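Revision 2018-02-22. Applies to Elura hand units used at the Turness prep site. Replaces the loose sheet kept with the charging rack.

## 4. Recording a pick with the hand units

Section 4 covers the operator side of the Elura system: how prep staff record the grips that the Lynch line arm later repeats. Mounting and network set-up are in Section 3. Cleaning products are listed in the Clindent sheet at the back of the manual.

### 4.1 What changes on the shift

Before the line arm was installed, each operator sorted and loaded produce for the full shift. With the arm running, loading is shared. Operators record new items, clear rejects, and take over the station when the arm stops. Recording counts as paid station time and is entered under code 91. It is not done during breaks.

Recordings are stored by unit number, without operator names. They are not used to measure personal speed. A slow, steady grip gives a better recording than a fast one.

### 4.2 Before you start

1. Take a hand unit from the rack and check that the battery reads at least 30 percent.
2. Wipe both finger pads with a dry cloth. Replace a pad if its surface is torn or lifting.
3. Wipe the lens. Do not use spray on it.
4. If the unit carries a square marker, check that the marker plate is flat and clean. A bent plate must be reported, not straightened by hand.
5. Select the item name on the station screen. If the item is not listed, stop and ask the shift lead to add it.

**Note:** Two operators may record at the same station. Keep the units apart – a unit that passes in front of another unit's lens spoils both recordings.

### 4.3 Recording the grip

1. Press the record key and wait for the tone.
2. Open the fingers wider than the item.
3. Move in at an even speed and close on the sides of the item. For long produce, grip across the width, never end to end.
4. Stop closing when the item is held. Do not squeeze further to make sure.
5. Hold still until the second tone.

An eggplant is gripped with one pad on each side and the body of the fruit upright between them. The calyx and stem may point down toward the housing, with the rounded tip up. Both pads must bear on the fruit. 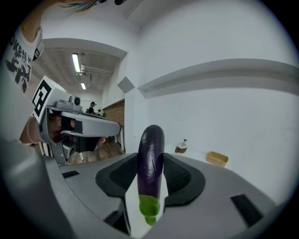
6. Move to the tray and lower the item until it touches the tray surface.
7. Open the fingers, back away, and press the record key again.

**Caution:** Keep your free hand clear of the fingers while they close. Tie back long hair and tuck in loose cords.

### 4.4 Number of recordings

Each new item needs 100 accepted recordings before it is released to the arm. Change operators after every 30. Grips differ from person to person, and the arm needs that variation.

A recording is rejected if:

- the item slips or is dropped
- the lens is covered for longer than 8 seconds
- the record key is pressed before the fingers are open

Rejected recordings are deleted from the station at shift change. No entry is made against the operator.

### 4.5 Taking over from the arm

1. Press the yellow hold button and wait for the arm to park.
2. Open the guard and remove the item.
3. Load by hand until the tray is full.
4. Close the guard and release the hold button.

**Caution:** Do not reach past the guard while the arm is moving, even to catch a falling item.

If the arm stops twice on the same item, leave it on hold and mark the item for new recordings on the station screen.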